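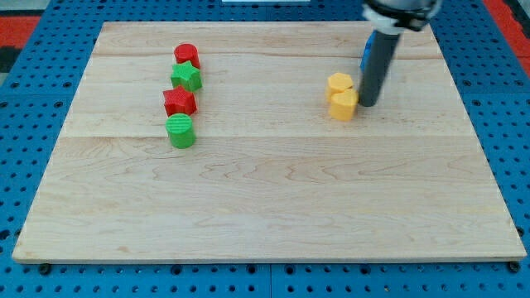

Small Shapes, Big Board: A Weekend of Sorting, Stacking and Starting Over

I never planned to become a person with opinions about blocks. Then my sister dropped off her two kids for a rainy weekend, the tablet died before lunch, and I went digging in the closet for anything that would keep four small hands busy. I came up with a shoebox of printed shapes and a slab of maple I'd been saving for a bread board. We barely left the table until Sunday night!

The maple is the part I love most. It's pale, a little pink in some light, and the grain goes off in swirls and loops like somebody stirred it with a spoon. I bought it from Bogdan Gajewski, who runs a workshop called Engelhardt (the name came with the building and he never got around to changing the sign). He sold me the board in May and made me promise I wouldn't varnish it. I told him it was for bread. He looked doubtful, and I guess he was right.

The kids made up a game on the spot and named it Dreltidora, which my nephew swears is a real word. The rules kept changing, but the basic idea is a line. You put down a red cylinder, then a green star, then a red star, then a green cylinder, and now you've got color going back and forth while the round ones guard the two ends. The next player has to make a line that follows the same rule with other pieces. My niece got it right away. I needed it explained again, slowly, by a five-year-old.

Yellow has its own corner on the right side of the board. Yellow pieces are "resting," and you can only wake one up if you've finished your line. There's a hexagon over there that I tried to sneak into play on my very first turn – I got caught, and I got a lecture.

I do like printed blocks for this. The stars have proper points, so small fingers get a good grip, and the tops have those fine little ridges that everyone ends up running a thumbnail across (it makes a tiny zipping noise, and yes, it gets old by dinnertime). My neighbor Miro printed ours over a couple of evenings and wouldn't take any money, so I paid him in plum cake.

If you want to try it at home, don't go overboard. The shoebox holds over 60 pieces and we had the most fun with a small handful. Stick to a few colors and a few shapes, find a flat board big enough to leave some space around everything, and let the kids make the rules. A round of ours took 10 minutes, unless there was an argument, and then it took as long as the argument did.

My sister picked them up after supper and asked what we'd been doing all weekend. My nephew started explaining Dreltidora in the hallway and was still going when she got him buckled into the car. The bread, meanwhile, is getting sliced on a dinner plate.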